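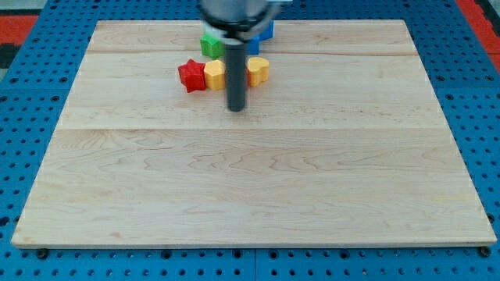
Colored blocks on a maple board, Berkerness office

Hi, I'm Róisín Mac Suibhne, and I started Reduna because I couldn't find the badminton scores. Seriously. I'd come home from a weekend tournament wanting to know who won the women's doubles two courts over, and there was nothing anywhere. Maybe a blurry draw sheet on somebody's phone, maybe a result three weeks later with both names spelled wrong.

So I began typing up results myself and emailing them to people I knew from the club in Berkerness. They passed them on, other clubs asked to be added, and by the end of that first season I had 50 clubs on the list and a very full inbox. That's when Gobnait Kavanagh stepped in. She'd been umpiring for 20 years and had strong feelings about how a score should be written down (walkovers in particular, don't get her started). She told me my spreadsheet was a disgrace and offered to fix it. We've been working together ever since.

What we do

We cover badminton, and we cover it from the bottom up. League nights, junior opens, county trials, the veterans' circuit, all of it. We publish full results, draws and order of play, and we write match reports on as many finals as we can get to. During the season there's a round-up every week, plus interviews with players and coaches when they'll sit still long enough.

We also look at the money side of the game, which doesn't get written about much at this level. Who holds the streaming rights to a regional final? What does a shuttle sponsor get for its check? Why did entry fees jump last year in one league and stay flat in the next? Tomás Mac Mathúna handles most of those stories. He used to sell advertising for a local paper, so he knows how to read a contract, and he loves it when a league secretary hangs up on him.

Who's here

There are five of us. I edit, write reports and answer most of the mail. Gobnait runs results and has the last word on anything to do with the rules. Tomás does the business coverage. Catríona Doherty looks after juniors, and she played junior internationals herself until her knee gave up at 19, so the kids tend to listen to her. Éabha Carroll built the website, keeps it standing on finals weekend, and writes the doubles column that half of you read first (I've seen the numbers, it's fine, I'm not hurt).

We also take reports from readers. If you were at a match and can string a few paragraphs together, send it in! We'll edit it, we'll check the scores with the organizer, and your name goes on top. Please tell us if you're related to one of the players. It won't stop us from running the piece, but we do like to mention it.

How we pay for it

Reduna is free to read. Clubs pay a small yearly fee to have their fixtures and results pages hosted with us, and there's advertising, mostly from racket shops and sports halls. Daly, the stringing shop on the corner, was our very first advertiser and still has the spot beside the weekly round-up. Advertisers don't see stories before you do, and they don't get to pick what we write. One of them asked once. It was a short phone call.

The Tekinard Trophy

Since people always ask: yes, we're the ones who run the Tekinard Trophy, our mixed doubles knockout for club players. It started as a bit of fun between 3 clubs and got out of hand in the nicest way. Entries open in October and the rules are on their own page, including Gobnait's section on service faults, which is longer than all the rest put together. Read it anyway. She will ask.

Getting something fixed

We get things wrong sometimes, usually late on a finals night. If you spot a bad score or a misspelled name, use the corrections form and pick "Results" from the menu so it goes straight to Gobnait. Corrections are listed at the foot of the story they belong to, and we leave them up.

For anything else, the contact page has an address for each of us. Mail marked "Editor" comes to me, and on league nights I'm usually at a match, so expect an answer the next morning.

Page last updated 2 Nov 2020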